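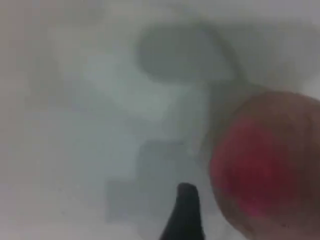

## 4. Comparing two grippers with the wrist camera

By the time you reach this section you should have the arm bolted down, the controller talking to it, and at least one gripper fitted as described in section 3. What we are going to do now is run the same short set of picks with the Volton two-finger gripper and then with the Hsiao, keeping everything else as steady as we can, so that you end up with a comparison you can trust. It takes a good part of an afternoon the first time, so do put the kettle on and don't try to squeeze it in before a meeting.

### 4.1 Before you start

You will need both grippers, the Jeltmont wrist camera on its bracket, the 4 mm hex key from the lid of the Brimedell case, a plain pale work surface, and a handful of things to pick up. Choose a mixture of shapes if you can — something rounded, something flat, something a bit awkward — and keep the same items for both grippers.

> **Caution:** Press the stop button and wait for the arm light to go out before you put your hands anywhere near the fingers. The Volton closes faster than you might expect, and it will close on a thumb as readily as on anything else.

### 4.2 Setting up the camera

1. Slide the camera bracket on to the wrist until it meets the collar, then tighten both screws evenly. Finger-tight plus a quarter turn is plenty.
2. Open the live view on the controller and turn the camera until one fingertip shows at the bottom of the picture. You want just the tip. If you can see the knuckle as well, the bracket is too far back.
3. Set the focus distance to 345 mm. This suits the starting height used in the test, and you can fine-tune it later on.
4. Lower the arm slowly in jog mode and watch the live view as you go.

As you come down, the picture will soften, and at very close range you should expect to lose nearly all the detail in it. The work surface turns into a pale wash, shadows become smooth grey shapes, and a rounded object close to the lens can fill a whole corner as a blur of colour. A black fingertip will usually still stand out against a light surface, even when its edges have gone soft, and that is enough to judge which side of the object you are on. Please don't keep changing the focus to chase a sharp picture at the bottom of the move, or you will lose the sharp one you had at the top.

> **Note:** Soft grey patches can look surprisingly solid in the live view. If you are unsure whether you are looking at a shadow or at something you might bump into, stop the arm and look at the table itself.

### 4.3 Running the picks

5. Place the first item on the surface and send the arm to its starting height.
6. Jog down until the fingers are either side of the item, going by eye as well as by the camera.
7. Close the gripper at the lowest force setting. Raise the force one step at a time until the item lifts cleanly, and write down the setting you finished on.
8. Hold the item up for a slow count of 10, then set it down again and open the fingers.
9. Work through the rest of your items in the same way, then save one still from the live view at the lowest point of each approach. These are handy when you come to compare finger clearance.

### 4.4 Changing over

10. Stop the arm, unplug the gripper lead and take off the Volton. Leave the camera bracket exactly where it is if the cable allows.
11. Fit the Hsiao and choose its profile on the controller. The two profiles are not interchangeable, and the force steps will be wrong if you forget.
12. Check that the focus distance still reads 345 mm, as changing the profile sometimes resets it, and then repeat steps 5 to 9.

> **Caution:** The Hsiao's fingers are longer. Raise the lowest point of the approach before the first pick, or the tips will meet the table before they meet your item.

When you compare your notes, look at the force settings first and the stills second. If the two sets of stills seem to have been taken from different angles, the bracket has probably slipped, and it is worth going back to step 1 and running both grippers again.

Section last revised 11/7/22. Finger pad replacement is covered in section 5.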